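Oltmanns Touring 4 all-season tires, after one winter

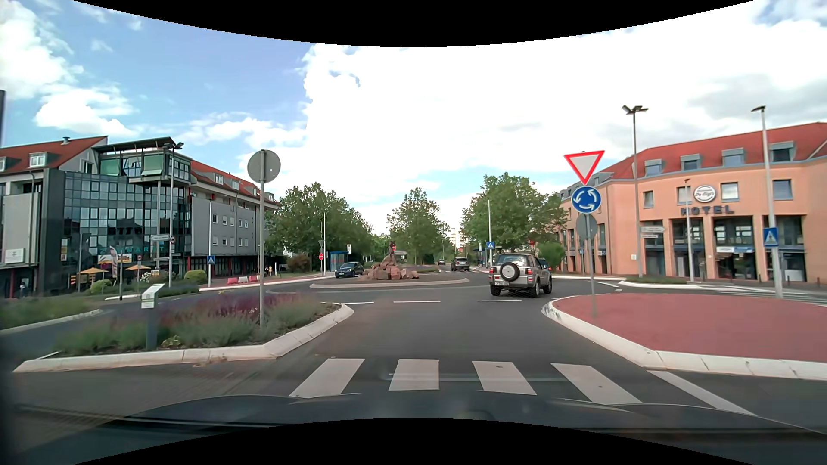
Coming up to a roundabout under a blue sky.

I bought a set of four from Praltcombe Tire in November for $406, mounting and balancing included. They replaced the Darkska summer tires that came with the car.

Dry grip is good. Steering feels a little slower than on the old set, mostly in the first few degrees off center, and I stopped noticing it within a week. In heavy rain they track straight at highway speed. Packed snow was fine up to our driveway, which is steep. On ice they are no better than any other all-season.

Noise is the weak point. There is a steady hum on coarse concrete from 50 mph up, louder in the back seat. Fuel use went up slightly. Wear is even after almost 885 miles a month through March, and I run them at the door-sticker pressure.

The Skonoseck set I looked at was $57 more. I would buy these again for a commuter car. For long highway trips, I would try something quieter.

Annelore Sauerland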